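A day at the Cundden glass and pottery open day

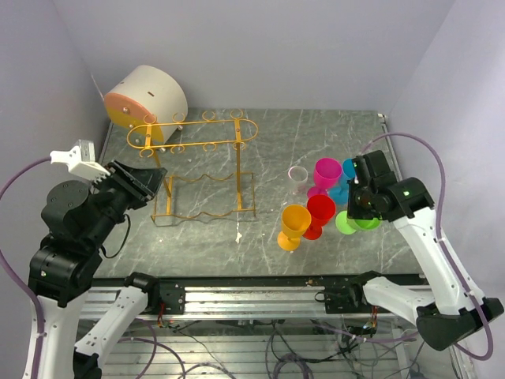 Skurkwood Local History Society: Outings and Visits

We were lucky with the weather! After a fortnight of rain the coach pulled out of Skurkwood at half past eight under a clear sky, and by the time we had crossed the river (very high, and the colour of strong tea) people were already taking their coats off. Cundden opens its old glassworks to the public for one weekend each May, and several of us had been trying to get there for years. Two years ago the coach broke down, last year the date clashed with our own summer show, so there was quite a cheer when we turned in at the gates.

The site is bigger than the leaflet suggests. You come in past the weighbridge, with the old pot store on your left, and then the cone rises up in front of you, all brick and slightly lopsided. I had seen photographs but was not ready for the size of it. Inside it is dark and cool and your voice goes up and does not seem to come back down. Our guide let us stand there for a minute without saying anything, and I thought that was very well judged.

Glass was first made at Cundden in 1622, according to a lease that survives in the estate papers. The first furnace stood on the other side of the lane, nearer the wood, and burned oak and beech from Blackwood until the landowner complained about how much was being felled. The move to coal came later, and so did the move to the present site: the oldest standing wall has a date stone of 1691 set rather high up in it, and you need to go round by the nettles to read it properly. Several of us did. Take long trousers.

What they made here was mostly for everyday use. Bottles, window glass, small medicine phials by the thousand, and later on drinking glasses for inns. The museum room has a long case of these and I could have stayed in front of it all morning. The early ones are greenish and full of bubbles, with stems as thick as my thumb, and each one leans in its own direction. Further along they get thinner and clearer, and by the last shelf you have the sort of glass your grandmother kept for Christmas. One little rummer has initials scratched on the foot, and there is no record of whose they were. We had a good few theories about that on the way home!

There is also a display on how people have stored and carried drinking vessels, from straw-packed crates and slatted carriers up to the modern kitchen. I had never given a moment's thought to the stemware rack before, and now I keep looking at mine. The wire sort with rows of small loops for the stems is a very neat idea, and the display made a good case that it goes back to the wooden boards with notches cut in them that the inns used. Plastic drinkware gets its own short panel too, which caused some muttering in our party, but I was glad to see it. It is what most of us take on a picnic, after all, and what we drank our squash from at lunchtime.

The demonstration was at eleven. Do get there early, as there are only 50 places on the benches and the people standing behind see mostly hats. Two glassblowers were working together at a small modern furnace and the whole thing was done so quickly that I missed the first one while I was looking for my spectacles. A blob of orange, a puff, a spin, something pinched with what looked like giant sugar tongs, and there was a bowl. They made four pieces in all, chatting away to us the whole time. The third one cracked off the iron and landed in the bucket, and they were so cheerful about it that it got the biggest round of applause of the day.

Lunch was in the packing shed. The soup was leek and potato, very hot and very good, and the cheese scones had run out by a quarter to one, so if you want a scone go in first and look at the museum afterwards. Those of us with sandwiches sat along the canal wall in the sun. The canal itself is only in water for a short stretch, but there were moorhens on it with chicks, and a heron on the far side who did not move for the whole of our lunch.

In the afternoon the party split. The keener walkers took the old packhorse track up into Blackwood, where you can still make out the charcoal platforms if somebody shows you what to look for. They came back muddy and delighted, having found bluebells still out on the north side. The rest of us went round the pottery next door, which shares the open day. It is run under the name Skuveleo and is a friendly, dusty sort of place, with a big electric kiln and a smaller one outside that they fire with wood twice a year. You can have a go at the wheel for a small charge. I made something that started as a mug and finished as an ashtray, and I enjoyed every second of it.

The seconds shop deserves a mention. Everything in it has some little fault, a pinhole in the glaze or a foot that rocks, and the prices are very fair. I came away with a blue jug and a pair of tumblers, and I was one of the more restrained ones. The luggage hold on the way home clinked at every bend.

A few practical notes for anyone thinking of going next year. The ground is uneven between the cone and the canal, and the steps down into the flue tunnel are steep with a rail on one side only. There is a level route to the museum, the shed and the pottery, and a loan wheelchair at the gate if you ask in advance. The toilets are clean but there are not many of them. Parking is in the field for 200 cars and it does fill up, so the coach really is the better choice. Dogs are welcome outdoors.

Our next outing is to the tithe barn and gardens, with tea included. The booking sheet will be on the table by the door at the next meeting, and please put down which sandwich you would like.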